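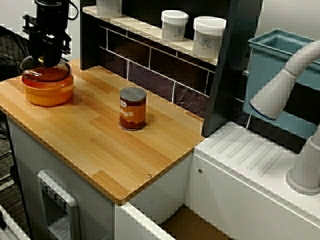 Student Projects | Robotics and Control
Print this page | E-mail this page
3 comments | 14 shares

Collecting Grasp Demonstrations in a Kitchen Setting
Euan Gunn, Valentyna Hordiienko, Ihor Bondarchuk
Advisor: Lyle Abernathy

1. Purpose

The Benonlow project trains a policy to pick up and move household items on a kitchen counter. Our part was the data. We recorded demonstrations with a parallel gripper and prepared them for training. Model results are reported separately by Vsevolod Hladun.

2. Method

Each episode contains one pick and one place. Objects included food cans and round glass containers with liquid inside. A second object was often left standing on the counter so that the policy would see items it should not touch. Start positions were drawn from a list of 80 counter locations, and the operator changed location after every episode.

Glass was the harder class. Highlights on a clear rim move with the viewpoint, and the color of the liquid dominates the image. We set a lower closing speed for glass and kept it fixed for all operators.

3. Data

We recorded 2,183 episodes. Review removed 200 of them, mostly for dropped video or a grasp started before the recording flag was set. A further 29 were relabeled after the object name was entered wrong. Recording stopped at 4 p.m. each day to limit changes in window light.

4. Problems

Operators differed in approach angle. Bondarchuk came in from the side, Hordiienko from above, and the two styles are easy to separate in the joint data. We kept both and added an operator field. Liquid level was not logged and should have been.

5. Remaining work

Repeat the glass set with liquid level recorded. Add episodes that begin near the sink, where coverage is thin.

Filed under: Data Collection, Manipulation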